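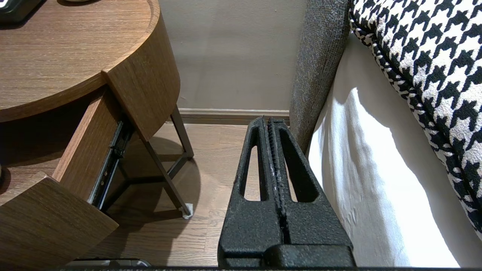 The Drindwood project is the second-year manipulation assignment of the Soltton robotics club. The gripper has to work in a furnished bedroom, with targets at nightstand height. Clearance is the first difficulty. Between the round nightstand and the side of the bed there is little room for the wrist to turn, and a drawer left partly open narrows the range of approach angles further. Students plan the path by hand before any motion is logged. The log for this assignment holds 322 entries.
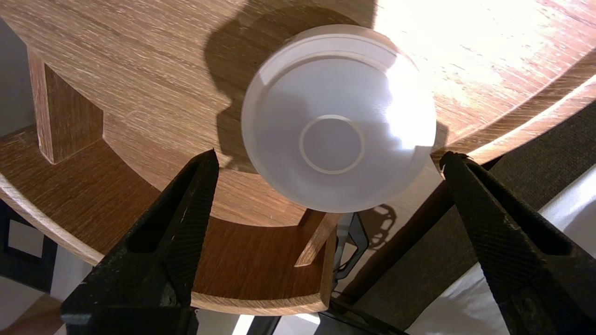 Approach height is set from the rim of the target, with the tips kept level on either side. Direct sun affects the colour threshold used by Primby, the club's detection script, so exposure is fixed at the start of each session. Low contrast between pale plastic and bright wood remains an open fault.
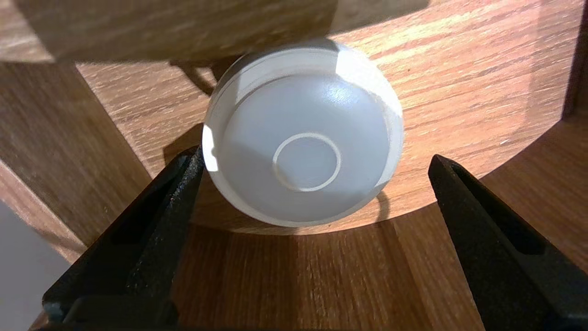 Contact is recorded separately for the left and right fingers. If one side touches first, the entry is marked "offset" and the closing speed is reduced for the next attempt. Marking follows the Ocampo sheet, with 2 points for alignment and 2 for release.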